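Mon 24 August

Brown paper, a teal cup and too many opinions about cutting boards

I have been covering my tables in brown paper for years. It started in March, back when we lived in the Grodwood apartment, with a table that had one big ugly ring on it and a bunch of people coming over for dinner. I had no tablecloth long enough (who does?) and I did have a roll of brown packing paper left over from the move. So I rolled it out, taped it underneath, and people loved it. They drew on it! Somebody worked out the whole bill for a group vacation next to the salad bowl and I had to tear that corner off and mail it to them.

Since then it's become my answer to everything. Kids' birthday, paper. Sorting out the kitchen drawers, paper. The roll I buy now comes from Nikolovski, the hardware store on the Brisport road, and it's 100 feet long and lasts me most of a year if I don't get silly with it. They keep it at the back by the paint trays, so don't bother looking with the gift wrap like I did the first time.

A few things I've picked up along the way:

Roll it out the night before if you can. It wants to curl, and a night under some heavy books takes most of the fight out of it. You'll still get a few wrinkles near the ends and I've stopped caring.

Tape goes on the underside of the table, never the top. I used packing tape on top once and took a strip of finish off with it. Painter's tape holds fine.

Don't put anything straight from the oven on it. Use a board!

Which brings me to boards. I own 8 cutting boards – I counted this weekend while I was doing the cupboards and was a little ashamed – and I use two of them. One is a big heavy thing from my aunt that lives by the stove. The other is a plain rectangle of bamboo, and I reach for it all day long. It's light, it does bread and cheese and limes, and it looks nice enough to carry to the table with stuff on it. The other six are going to the Beltano thrift shop as soon as I stop finding reasons to keep the one shaped like a pear.

I feel the same way about cups. I used to want everything to match, and I had a whole white set, and I was bored by it every single morning. Now I'd take one cup in a color I love over a dozen polite ones. Dark on the outside with something bright inside is my favorite kind, so you get a little surprise when you look down to see if there's coffee left.

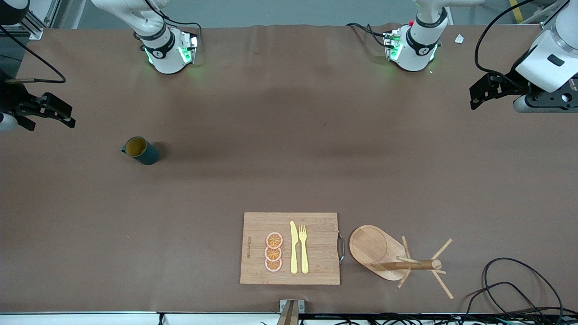
Dark teal outside, orange-yellow inside, and the bamboo board on brown paper.

That teal and that brown together! I want to paint a room in it. I tried the same idea with a gray cloth once and the whole thing went gloomy, so I'm convinced it's the warm brown doing the work. A cup like that also likes some space. My instinct is always to crowd a table with candles and jars and little bowls of nuts, and then there's nowhere left to put down a plate.

Next up is the spice shelf, which I've been putting off all summer. If anyone has a decent way to label lids that doesn't peel off in the steam, please leave it in the comments, and yes, I have already tried masking tape.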